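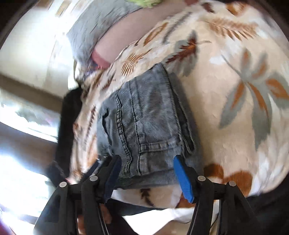 # Dried Beans, Handout 3: Buying, Soaking, Cooking

Bondemby Evening Kitchen, the Friday group

Right, beans! Last time we got as far as lentils and split peas, and I promised those of you who stayed to help dry the pots that we'd move on to the things with skins. Bring this sheet with you because I'm going to scribble corrections on the board and you'll want somewhere to copy them.

If you missed the lentil class, the only thing you need from it is the bit on salt. Lentils cook fast enough that you can season whenever you like. Beans are slower and there's a lot of folklore, so we'll go through it.

## 1. Buying

Dried beans don't go bad in the way milk does, but they do get old. The skin toughens, the inside dries out further, and changes set in that stop the cells from loosening up in hot water. You can simmer an old bean all afternoon and still get something that squeaks between your teeth. I've served those. My brother-in-law still mentions it.

What to look for in the bag:

- Even color, with some shine to the skin
- Very few splits
- Not much dust at the bottom
- A packing date, if you're lucky (a "best by" date tells you less, but take the latest one)

Warm, bright shelves age beans faster, so the pretty glass jar in the window is the worst place in your kitchen. I keep mine in the cupboard under the stairs.

Go somewhere that sells a lot of them. I buy mine at Hegazy, where the chickpeas sit in open sacks and get refilled all the time. Supermarket bags are perfectly good too, but check the back of the shelf. If you're driving out past Senimdale in the fall there's a farm stand with this year's borlotti, still in their speckled pods some weeks, and they're worth the detour. Fresh ones from the pod need no soaking at all and cook much more quickly.

**How much to buy.** Most beans come out of the pot weighing a bit more than double what went in. I plan on 113 grams dry (that's a quarter pound, for those of you who fight with my metric) as a side dish for two, or a hungry supper for one. A 1,000 gram bag therefore gives you nearly nine of those, and you can do the sums for your own household from there.

## 2. Sorting

Tip them out on a light-colored tray and look. You're after small stones, clods of earth, shriveled beans and anything with a hole in it. It takes a minute or two. Then rinse in a colander until the water runs clear.

Please don't skip this one. Somebody in the spring group did, and I'll leave the dental bill out of it.

## 3. Soaking

Three ways, and you've probably got an opinion already.

**Overnight.** Cover with plenty of cold water, at least three times the depth of the beans. In warm weather put the bowl in the fridge or they'll start to ferment – you'll know by the foam and a smell like damp bread.

**Quick.** Bring to a boil, give them two minutes, turn off the heat, lid on, leave an hour. Works nicely for black beans and pintos. I don't love it for chickpeas, which come out a bit uneven.

**Not at all.** Plenty of cooks do this with black beans and like the darker broth. It takes longer and you'll get more burst skins. Try it at home and tell me what you think.

Now, salt in the soaking water. I was taught that this makes beans tough, and I repeated it to people for years. It's the opposite! A tablespoon of table salt in two quarts of water softens the skins, and you'll notice fewer of them splitting. Drain and rinse before you cook. For chickpeas that are going to be hummus you can add half a teaspoon of baking soda as well, but go easy or they taste of soap.

Fouad Ait Brahim, who taught this course before me and left me his notes in a shoebox, soaks his chickpeas for a full day and changes the water twice. I've tried it next to a plain overnight soak and I can't taste the difference. He can, he tells me. You're welcome to take his side.

## 4. Cooking on the stove

1. Drain, rinse, and put the beans in a heavy pot with fresh water to cover by two inches.
2. Add a bay leaf, half an onion and a glug of oil. The oil keeps the foam down.
3. Bring to a proper boil.
4. Skim if it bothers you.
5. Turn down until the surface just shivers, lid slightly open.
6. Start tasting early, and taste five beans each time. One soft bean proves nothing.
7. Let them cool in their liquid if you have time.

My last batch of small white beans was ready 34 minutes after I turned the heat down, and I nearly ruined them by trusting the packet, which said an hour and a half. So taste!

Hold back tomatoes, lemon, vinegar and molasses until the beans are tender. Acid does slow them down (that piece of folklore is true), and molasses does too. Hard tap water has the same effect, and ours in Bondemby is hard enough to fur a kettle in a month. If your beans never seem to soften, try a pot made with filtered water before you blame the shop.

### Red kidney beans – read this part twice

Raw or undercooked kidney beans contain a lectin that will make you properly sick, and it takes only a few beans. Soak them at least five hours, throw that water away, cover with fresh, and boil them hard for a full half hour before you turn the heat down. Boil means boil, with bubbles. White kidneys (cannellini) get the same treatment in my kitchen.

A slow cooker on its own doesn't get hot enough. Boil first on the stove, then move them over if you want to.

## 5. Cooking with the heat off

This is the section people ask for every year. You bring the pot to a boil, give it a decent start on the burner, and then insulate it so well that it goes on cooking by itself. My grandmother used a crate of hay. I used an Eltent for a while, the padded bag with the drawstring top, until the lining tore. Now I use a cardboard box and whatever is in the linen closet.

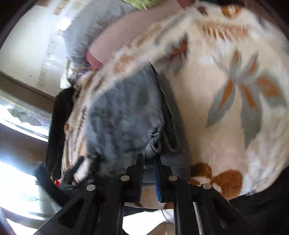

Retained-heat cooking depends on a full pot, a tight lid and no gaps around the sides. A half-empty saucepan loses its heat before the beans are through, so fill it to within an inch or two of the rim. Boil your soaked beans for fifteen minutes (half an hour for kidneys, see above), get the lid on while it's still bubbling, and move fast. For the wrapping you want something thick with air in it. A big bed blanket does it, and white fleece with rust-orange flowers all over is as good as a fancy one, though you'll want a folded cotton towel between it and the hot pot, as fleece is usually synthetic and can melt. Old clothes are fine for stuffing the corners of the box, and there a soft gray thing bunched up loosely beats one folded flat, as the creases hold air. Close the flaps and put a cushion on top.

Leave it shut for three hours. No peeking, I mean it, every look costs you heat. Then open up and check with a thermometer: the liquid should still be over 140°F. If it's under, and you don't know how long it's been under, I'd throw the pot out and start again. If it's fine, bring it back to a full boil on the stove before you eat or store anything. Beans not done yet? Boil again for ten minutes and wrap again.

Don't try this with a pot that has meat in it until you've had some practice. And don't leave it overnight.

## 6. Storing what you've cooked

- Fridge: three to four days, in their liquid, in a shallow container so they cool quickly
- Freezer: up to six months, liquid and all, with some room at the top of the tub
- Flat freezer bags thaw fastest, but label them (black beans and plum compote look alike when frozen, ask me how the pancakes were)

The cooking liquid is good stuff. Use it for soup, or to loosen a mash. Chickpea liquid will whip up like egg white if you reduce it a bit first, and we'll do that with the electric beaters if there's time.

## For next time

Cook one pot at home, any bean, any method. Write down what kind, where you bought it, how long it soaked and how long until you were happy to eat it. Bring a small tub so we can taste them side by side, and a spoon, we're always short of spoons.

In May we move to fava beans. Please tell me beforehand if anyone in your family has G6PD deficiency, as favas are off the table for those people and I'll set you up with peas at the other bench.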